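Keeping the thread: a conversation about evidence, old phones and patience

The kettle had only just boiled when I arrived at the Skerosley office of Cunance, and the examiner I had come to meet (she asked me to leave her name out, as most people in her line of work do) was already apologising for the biscuits. She has spent 20 years getting information off phones and computers for solicitors and the courts, and she talks about it the way other people talk about their allotments, fondly and with a good deal of grumbling about the weather.

I wanted to ask her about the chain of custody, the paper trail that follows a device from the moment it is collected until the day it turns up in court. It sounds a dry sort of subject, I said, and she laughed at me.

"Oh, it's terribly dry! But I could talk about it all afternoon. The clever part of the job gets all the attention, finding the deleted message and so on, and then you stand up in court and the first thing they ask is who signed for the bag in April."

Her favourite tale on this point concerns a laptop from Drornum which had passed through seven pairs of hands before it reached her. Two of the signatures were missing. The files on it were sound, she is quite certain of that, and she had checked the copy against the original more than once, but the other side spent a whole morning on those gaps and hardly mentioned the files at all.

"I don't blame them one bit," she said, pouring more tea. "I'd have done the same in their shoes. If I can't tell you where a thing was for a fortnight, why should you take my word for what's on it?"

We talked for a while about Sandberg, the logging system her team now uses, which records each handover as it happens and won't let anyone go back and tidy up an entry afterwards. She was doubtful when it came in. There were 3,000 old paper records to type up, and she did a fair few of them herself in the evenings with the radio on.

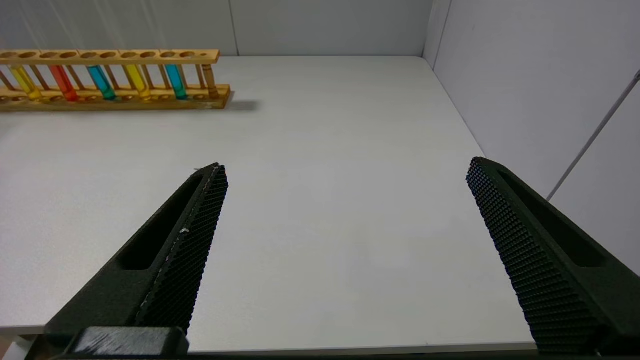 "I still keep a notebook as well," she admitted, a little sheepishly. "The young ones tease me about it. But when I write a thing down by hand I remember doing it, and when I'm asked about it two years later I can see the page in my mind, tea stain and all. The system tells you what was entered. My notebook tells me what I was thinking when I entered it, and I find I need both."

I asked what she would say to somebody just starting out, and she took a long time over that one, turning her mug round and round on the desk. Be slow, she said at last. Write down the mistakes too, especially the small ones, and write them down on the day. She once put the wrong date on a label and added a note underneath to say so, and when it came up at the hearing it was dealt with in a minute and they all moved on to the next thing.

By then it was getting dark and she had a handset waiting to be booked in, so she walked me down to the front door, still talking, and made me sign the visitors' book on the way out. I had forgotten to put the time, and she sent me back to do it.

November 20, 2018

Contact us | Copyright Cunance | Back to top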